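# Prestitz students enter two-arm robot in Trovora tabletop challenge

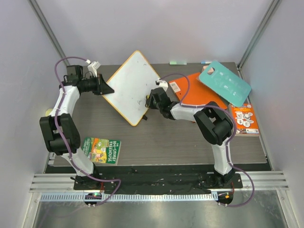
PEÑALVER, Fri 16 October – A student robotics club from Prestitz College will enter the senior division of the Trovora Tabletop Challenge this term, using a pair of robot arms the members have been programming since August.

The project is called Vovuren. Its 2 arms work side by side over one table, and each has its own camera module above the gripper. The club meets after school and is open to students from Year 9 up.

The senior division asks teams to tidy a cluttered desk. Judges set out ordinary items such as books, markers, boards and kitchen goods, some of them overlapping, and the arms have 6 minutes to sort them into marked areas. Students may not touch the table once the clock starts.

The club practises with things brought from home and borrowed from classrooms, including a whiteboard with a yellow-orange border, a teal cutting board and a copy of The 104-Storey Treehouse.

"Flat things are the hard part," said Reginald Lindgren, the technology teacher who runs the club. "A marker is easy to get hold of. A book lying flat gives the gripper nothing to grab, so the students have been using one arm to hold and the other to lift. We've changed that program more times than I can remember."

Members are split into 3 groups. One looks after the arms and wiring, one writes the control programs and one keeps the practice log. The groups swap jobs each term.

The college received a $2000 equipment grant from the Peñalver Community Fund towards the project. The money went on cables, spare gripper parts and the entry fee.

Teams must send in a written report and a video of a full run before the regional round. Those chosen will bring their equipment to the Peñalver Showgrounds hall, where the public can watch free of charge.

Families who would like to see the arms running can visit the technology block during the club's open afternoon. Details are in the college newsletter.

**Media contact:** Reginald Lindgren, Technology Department, Prestitz College, Peñalver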